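レステル流通研修センター 施設ギャラリー
商品実習室

トップ > 施設のご案内 > ギャラリー > 商品実習室

レステル流通研修センターは、小売業および卸売業に従事する方を対象とした研修施設です。運営は株式会社ブロレルが行っております。本ページでは、館内の実習施設のうち、商品の陳列、補充および衣料雑貨のたたみ作業を学ぶ商品実習室についてご紹介いたします。

商品実習室は、ユニヤル棟の2階に位置しています。定員は63名で、通常の講習では4班に分かれて実習を行います。座学で学んだ内容を続けて実技で確認できるよう、講義室と同じ階に設けられました。

実習は、飲料の陳列を扱う「棚づくり」と、タオル、衣料品等の布製品を扱う「たたみと仕分け」の二科目で構成されています。いずれも全12回の基礎課程に含まれており、受講者は両科目を交互に履修します。

棚づくりの科目では、前面をそろえて並べる前出し、奥の列からの補充、同一銘柄をまとめる区画の取り方を順に学びます。ボトル飲料は容器の形が似ているため、キャップの色とラベルの向きをそろえることが基本の課題となります。修了時には、講師が棚の正面に立ち、列の通りとラベルの向きを確認いたします。

たたみと仕分けの科目では、布製品を台の上に平らに置き、端を合わせ、決められた幅に整えるまでを繰り返し練習します。厚みのある生地は角がずれやすいので、折り目を手のひらで押さえてから次の折りに移るよう指導しております。たたみ終えた品は、色および寸法ごとに分けて所定の位置へ戻します。

教材の管理には、在庫記録システム「コルキッツ」を使用しています。登録されている教材は2,000点で、受講者自身が貸出と返却の入力を行います。入力の手順は初回の講習でご説明いたします。

作業台と飲料の棚
白い天板の作業台に、たたんだセージグリーンの布。奥の金属製の棚には、赤いキャップのコーラのボトルが並んでいます。
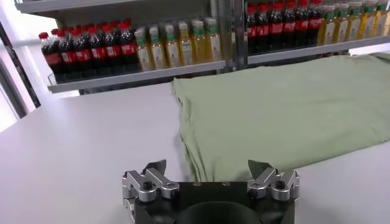 なお、商品実習室のご見学は、毎週水曜日の午後に受け付けております。団体でのご見学を希望される場合は、事前に受付窓口までお申し込みください。実習中の時間帯は、室内への立ち入りをご遠慮いただき、廊下側からのご見学となります。また、棚の商品および台上の教材にはお手を触れないようお願いいたします。

研修課程の内容、受講料および宿泊の手配につきましては、「受講をご検討の方へ」のページをご覧ください。10月以降に開講する課程の募集要項も、同ページに掲載しております。

株式会社ブロレル レステル流通研修センター 施設管理課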